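Jasville Household Help
Laundry and Clothes Care

How do you fold a heavy ribbed cardigan so the sleeves don't end up in a lump?

Posted by kettleside, Saturday, August 17, 2019

I have a grey knitted cardigan, ribbed all over, with a rolled neck and two small buttons on the chest. It is a thick one and it weighs a fair bit. I don't want to hang it up because the last one I hung went at the shoulders and came down nearly to my knees by the end of the winter.

My trouble is folding it. I do it on the bed, which is the only flat surface big enough, and whatever I do the sleeves bunch up in the middle. When it comes out of the drawer there is a thick ridge across the back and the front sits crooked. I have tried folding it in half down the middle with the sleeves together, as you would a shirt, and that is worse.

The drawer is a Gurkance one and it is shallow, so I can't just roll it into a ball and hope. I also have it on a patterned pink sheet, and the knit seems to cling to the sheet when I try to slide it round. Is there an order to do it in?

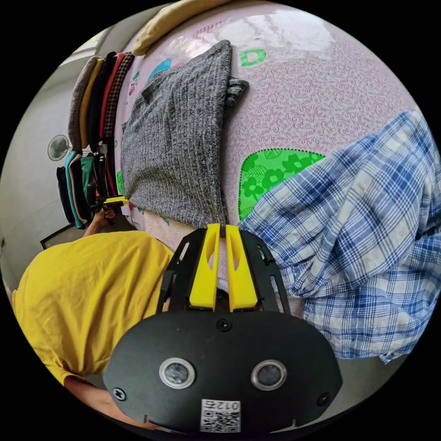 Jin-sol Do
Start with the hem and leave the sleeves until later. Most people go for the sleeves first because they are what looks untidy, but if the body isn't straight then the sleeves will never lie right.

Lay it on its front, so that the buttons are underneath. Take hold of the bottom edge at both corners and pull it gently until the ribs run straight down. Don't stretch it wide. Ribbing will go as far as you let it and then you have a cardigan with a skirt on it. When the ribs look like straight lines you are done with that part.

Then the neck. With a rolled collar, let it roll the way it wants to. If you press it flat it takes a crease and you will see it when you wear it.

After that do one sleeve at a time:

Lift the sleeve by the cuff and hold it up so it hangs straight. You will see if it is twisted because the ribs go round like a stick of rock. Turn the cuff until they don't.

Lay it out to the side, flat, and smooth it from the shoulder to the cuff.

Fold that side of the body in towards the middle, to where the neck starts, and bring the sleeve with it.

Now fold the sleeve down so that it lies along the edge you have just made, with the cuff pointing to the hem. It should not cross the middle of the back. This is where your ridge is coming from, I think. Two sleeves crossing over each other on a thick knit is four layers in one place.

Do the same on the other side. You should end up with a long strip that has a sleeve down each edge and a gap between them. If the sleeves are longer than the body, turn the cuffs back up on themselves before you go on.

For a shallow drawer I would then fold it in thirds from the hem and turn it over. In half makes it too long for most drawers and in quarters makes it too thick.

About the clinging — lift it and put it down again where you want it, don't slide it. Wool and wool mixes will catch on a brushed cotton sheet. An old smooth pillowcase underneath helps if it is very bad, and you can pull the whole lot towards you on that.

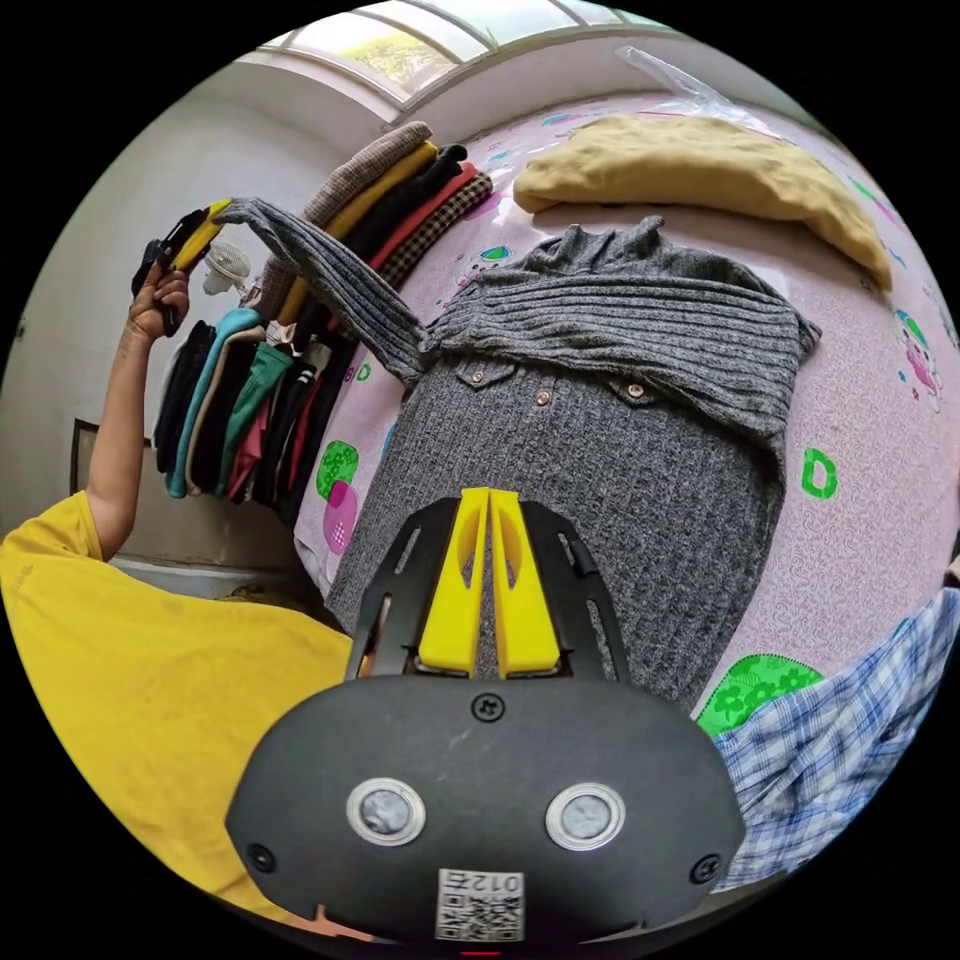

If one side of the hem keeps creeping up while you straighten the sleeve on that side, keep one hand on the hem and pull against it a little. It is easier with another person. One holds the bottom and the other holds the cuff, and you both let go at the same time. My sister and I did a whole suitcase of jumpers like that in July and it was quicker than doing them singly.

Do up any buttons on the front opening before you turn it face down, if it has them. Pocket flaps should be laid flat too. A flap that gets folded back under the weight of everything else will stay folded back for a good while and it needs steam to get it down again.

Don't put it at the bottom of the pile. Heavy knits can go at the bottom if they are plain, but ribbing gets squashed and it loses its shape where the fold is. Mine go on top, and I refold them along a different line when the weather turns warm.

bram_o
I just roll mine. Sleeves in, roll from the bottom, done. Never had a problem. A Kekex box under the bed holds 5 of them and they cost me next to nothing. I have never owned an iron so I might not be the best person to ask.

Third Landing
Rolling is all right for thin jumpers but I wouldn't do it with a ribbed one, the collar ends up bent over.

Jin-sol Do has it right about not crossing the sleeves. I would add that you should check it is fully dry first, and I mean the cuffs and the hem, which are the thickest parts. I put one away that felt dry on the front and it smelt like a cellar when I next wanted it. Leave it flat overnight if you are in doubt.

If you do have to hang it, fold it in half lengthways, put it over the bar of the hanger with the sleeves one side and the body the other, and it won't pull at the shoulders. It takes up a lot of room on a rail though. I had a rack from Kang that was 68 cm wide and three cardigans done that way was all I could fit on it with my shirts.

kettleside
Thank you, I did it face down with the hem first and it went in the drawer with the front straight. There is still a slight bump at the shoulder on one side but I think I had that sleeve twisted. I will try the pillowcase next time I wash it.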